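Mestent five-finger hand, shop-floor kit

Fits arms with a 20 mm flange and ribbed cable sleeve. Rounded, segmented fingers with soft grey tips, for bagged and wrapped goods. Mass 697 g, rated grip 85 N.

Film packs remain the hard case. The wrapper shifts under load and glossy print confuses the camera – allow for retries. 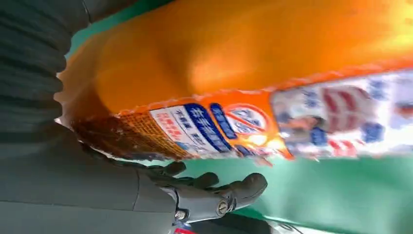

Fingertips at the lower edge of a large orange pack, green work surface.

Suitable today: tote filling, shelf facing, single-item sorting. Not yet suitable: folding laundry, opening packs, unsupervised kitchen work.

Order code 241. Spare tips sold separately.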